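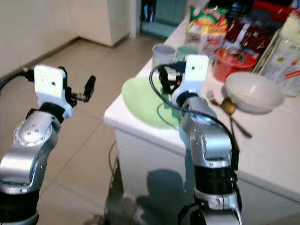 Les deux bras devant la table blanche, dans la salle carrelée.

Ticket : L'appli Skadent ne télécharge plus les livres achetés sur Android
Ouvert par : Gerd Kuhlmann
Date : 16 décembre 2025
Produit : Skadent Lecture pour Android
Priorité : normale
État : résolu, en surveillance

Message initial

Bonjour à toute l'équipe,

Je vous écris après deux soirées passées à chercher tout seul, et j'avoue que je m'incline. Je me sers de Skadent depuis des années sur ma tablette Trernell, surtout pour des manuels de programmation (je me suis remis au Kotlin, à mon âge, et j'y prends un plaisir fou !), et jusqu'à la dernière mise à jour je n'avais jamais eu à me plaindre.

Maintenant, quand je touche la couverture d'un livre dans l'onglet « Mes achats », la barre de progression avance joliment jusqu'à 90 %, elle s'arrête, puis j'obtiens le message « Fichier indisponible, réessayez plus tard ». J'ai réessayé plus tard, vous pensez bien. Le lendemain matin aussi, avant le café.

Les livres déjà présents sur la tablette s'ouvrent normalement, avec mes notes et mes surlignages. Ce sont seulement les nouveaux achats qui bloquent, et en particulier le gros guide sur les interfaces des éditions Millmont, que j'attendais depuis le mois de juin.

Ce que j'ai déjà fait de mon côté :
redémarré la tablette
vidé le cache de l'application (pas les données, j'avais peur pour mes notes)
essayé avec le partage de connexion de mon téléphone
vérifié la place restante : largement de quoi faire

Merci d'avance pour votre patience, et bon courage à vous en cette période que j'imagine chargée.

Gerd Kuhlmann

Réponse du support

Bonjour Monsieur Kuhlmann,

Merci beaucoup pour votre message, et surtout pour tous ces détails — vous nous faites gagner un temps précieux. Vous avez très bien fait de ne pas effacer les données : les notes sont en principe synchronisées avec votre compte, mais tant que nous n'avons pas vérifié, mieux vaut ne toucher à rien.

Pourriez-vous nous indiquer trois choses, quand vous aurez un moment ?

D'abord, l'emplacement de stockage choisi. Vous le trouverez dans Réglages, puis Bibliothèque, puis Dossier des livres. Ensuite, le modèle de votre carte mémoire si vous en utilisez une. Enfin, le code qui s'affiche quand on garde le doigt appuyé sur le message d'erreur (c'est un peu caché, je vous l'accorde, et nous avons déjà demandé que ce soit plus visible).

Bien cordialement,
Le support Skadent

Réponse de Gerd Kuhlmann

Rebonjour,

Que de trésors cachés dans cette application ! Le code est SK-50. Le dossier des livres est réglé sur « Carte externe », et la carte est une Fuchs que j'avais achetée en même temps que la tablette. Je viens de regarder avec le gestionnaire de fichiers : le dossier Skadent y est toujours, avec mes anciens livres dedans, et je peux y copier une photo sans difficulté. La carte ne me paraît donc pas malade, mais je ne suis pas du métier.

J'ai aussi remarqué qu'un petit livre de recettes, acheté hier pour ma sœur, refuse de se télécharger de la même manière. Le poids du fichier ne semble donc pas jouer.

Réponse du support

Merci, c'est exactement ce qu'il nous fallait. Le code SK-50 signale que l'application a bien reçu le livre, mais qu'elle n'a pas le droit de le déplacer vers le dossier final. La dernière version a changé la façon dont nous demandons l'accès à la carte, et chez certains lecteurs l'ancienne autorisation reste enregistrée alors qu'elle ne vaut plus rien. Le message affiché est trompeur, je vous l'accorde bien volontiers.

Voici la marche à suivre :

1. Dans Réglages, Bibliothèque, Dossier des livres, choisissez « Mémoire interne » et refusez le transfert des livres existants.
2. Fermez complètement l'application.
3. Rouvrez-la, revenez au même endroit et choisissez « Carte externe ».
4. Android vous demande de désigner un dossier : sélectionnez le dossier Skadent déjà présent, puis touchez « Autoriser ».
5. Relancez un téléchargement, de préférence celui du livre de recettes.

Avant la première étape, ouvrez Mon compte, puis Synchronisation, et regardez le nombre de notes enregistrées en ligne. S'il vous semble trop bas, arrêtez-vous là et écrivez-nous.

Réponse de Gerd Kuhlmann

1 320 notes en ligne, je n'en reviens pas, je suis donc encore plus bavard par écrit que je ne le pensais. J'ai suivi vos étapes en prenant mon temps. À la quatrième, j'ai d'abord choisi la racine de la carte et Android a refusé, puis j'ai désigné le bon dossier et c'est passé. Les recettes sont arrivées tout de suite, et le guide Millmont juste après. Mes surlignages sont là — ouf !

Une petite suggestion, si vous permettez : un message du genre « Accès à la carte refusé » m'aurait mis sur la voie dès le premier soir.

Un grand merci, vraiment.

Note de clôture

Suggestion transmise à l'équipe Android avec le code d'erreur et le modèle de la carte. Ticket laissé en surveillance jusqu'à la prochaine version, et Monsieur Kuhlmann peut répondre directement dans ce fil si le blocage revient.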